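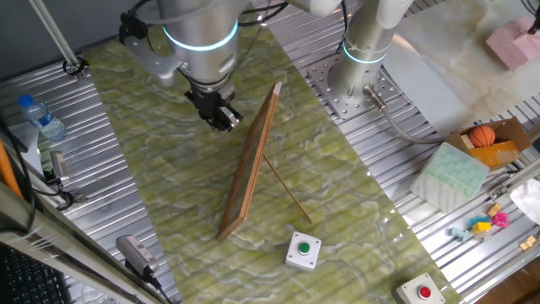 Der Einrichtbetrieb koste mehr Zeit als der eigentliche Versuch, schrieb ein Anwender aus der Lehre nach der ersten Vorführung, und er wolle vor einer Bestellung wissen, wie lange der Umbau von einer Aufgabe zur nächsten dauere. Bei Steiner sehe man das ähnlich: Ohne Angaben zur Umrüstung sei ein Preisvergleich wenig wert.

# Bomach Zweiarm-Tischzelle: Galerie

Stand: 30. Juli 2024

Die Tischzelle wird von Bomach als Bausatz für Labore und Ausbildungsstätten angeboten. Grundlage ist eine gerippte Aluminiumplattform, auf der Arme, Klemmen und Auflagen befestigt werden. Die Steuerungssoftware Tunarine gehört zum Lieferumfang. Den Vertrieb und die Einweisung übernimmt Wimasura.

**Arbeitsfläche.** Auf der Plattform liegt eine grün marmorierte Tischfläche, in ihrer Mitte ein Bilderrahmen mit schmalem braunem Holzrand und schräg nach hinten gestellter Stütze. Das Glas spiegelt. Für die Objekterkennung empfiehlt sich bei solchen Teilen diffuses Licht.

**Arme und Greifer.** Zwei silberne Arme, beide mit cyanfarbenem Leuchtring. Der schwarze Zweifingergreifer zeigt nach unten auf die Tischfläche; der zweite Arm sitzt auf einer gelochten Stahlplatte. Greiferfinger sind als Ersatzteil einzeln erhältlich.

**Taster.** Zwei weiße Tastergehäuse, eines mit grünem, eines mit rotem Knopf. Die Belegung wird in Tunarine festgelegt und mit dem Aufgabenprofil gespeichert. Ein Not-Halt nach Norm ist separat zu bestellen.

**Objekte.** Neben der Tischfläche ein Karton mit kleinem orangefarbenem Basketball, davor eine hellgrüne, durchscheinende Eiswürfelform. Teilesätze sind nicht im Grundpaket enthalten.

## Eckdaten

- Versorgung: 48 V Gleichspannung
- Tiefe der nutzbaren Fläche: 500 mm
- Umrüstung zwischen zwei gespeicherten Profilen: 300 s, ohne Neukalibrierung
- Testbetrieb seit Februar: über 1.615 Greifzyklen

Eine Neukalibrierung ist nach jedem Versetzen eines Arms erforderlich. Das Vorgehen steht im Handbuch, Abschnitt „Bezugspunkte“. Anfragen zu Lieferzeiten und Vorführgeräten nimmt Wimasura schriftlich entgegen.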